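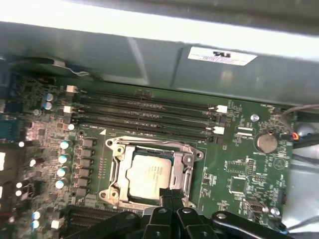 Figure 2. Vue de la caméra de poignet : pince refermée sur le faisceau noir, devant le processeur.

3.2 Mise en place et entretien de la cellule

La cellule Prullier traite des unités centrales de bureau, boîtier ouvert. La caméra, fixée près de la pince, sert à la fois au recalage de la carte mère et au contrôle de la prise. Le repère de travail est calculé à partir du cadre métallique du socket et des loquets blancs des emplacements mémoire, qui contrastent nettement avec la carte verte (figure 2). La tôle du boîtier renvoie une forte lumière en haut de l'image ; cette zone est masquée avant la détection.

La prise des câbles est l'opération la plus sensible au réglage. Les doigts noirs se distinguent mal d'un faisceau de même couleur, et le seuil de segmentation a été revu en août par E. Fiadzo. L'ouverture de la pince est vérifiée toutes les 3 000 prises. Si l'écart entre consigne et mesure dépasse 2 mm, les doigts sont démontés et le zéro est refait sur la cale fournie avec la cellule.

La base de Gesau compte 1 808 prises enregistrées dans cette configuration. Cinq arrêts y sont imputés au fil qui longe le bras droit de la pince. S. Kyei a depuis ajouté un point de fixation près du poignet et inscrit le contrôle de ce fil dans la fiche d'entretien.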